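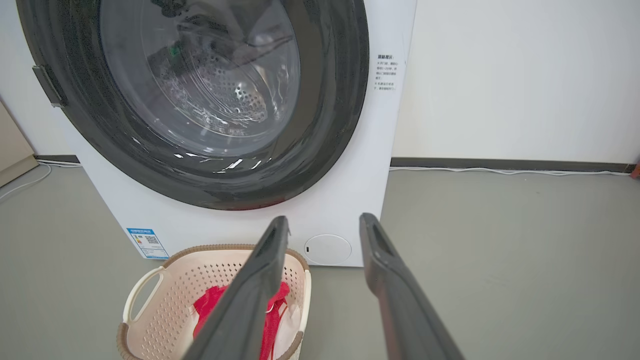
1 min read

3.2 Loading and the door seal

Households in the Grindel block kept laundry diaries, 139 in all, collected by Tsikata and Asante up to November 2024. Front loaders only. Top loaders dropped, see 3.1.

Figure 4. Front-loading machine with dark laundry in the drum, basket in front. Filter cover at lower right of the door, energy label low on the panel.

Main complaint was the rubber ring. Lint, hair, coins. 107 diaries mention it at least once, mostly after dark loads. Wiping the ring was rare, cleaning the filter rarer, even tho the cover sits right there on the front (Fig. 4). Several people did'nt know it opened.

Baskets: perforated plastic prefered over cloth bags. Usually parked under the door so socks drop into it. Basket size seems to set load size, more than the drum does. Baidoo scale used for weights, error small. 50 diaries had no weights at all, left out of Table 2 but kept for the seal counts.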